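# Two-finger gripper in sim: wide flat plates or narrow fingertips for handles?

**teltside_tinkerer**

I'm comparing two grippers in simulation before I spend real money, and I keep going back and forth.

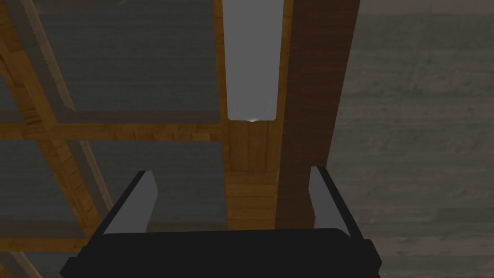
The first is the Karner, black body with wide plate fingers. The other is the Boder, which has skinny tips and costs 520 bucks more. Same arm and same controller for both. I ran 92 tries at pulling a cabinet door with each one, and the Karner missed 17 while the Boder missed only nine. But the Boder keeps slipping off halfway through the pull! I'm on the wrist camera only, and with the Karner the gripper body eats up about two thirds of the bottom of my view. Is it the fingers, or do I have a camera problem?

**Stan_the_servo**

Probably both. Split your misses into "never got hold of it" and "got hold and lost it" before you buy anything. Slipping mid-pull sounds like contact settings to me -- skinny tips have less area touching, so low friction hurts them a lot more. Bump the friction on the fingertip pads, leave everything else alone, and rerun the same starting poses (save your random seed, I always forget).

For the view, try raising the camera mount a little and tilting it down. I did that on my own setup and stopped losing sight of the handle on the last bit of the approach.

**gearhead1320**

get the Karner, mine's been fine for over a year. never used it in sim though

**teltside_tinkerer**

Thanks! Split them up like Stan said, and all nine Boder misses were slips. Karner was mostly bad approaches. Moving the camera tonight, then friction.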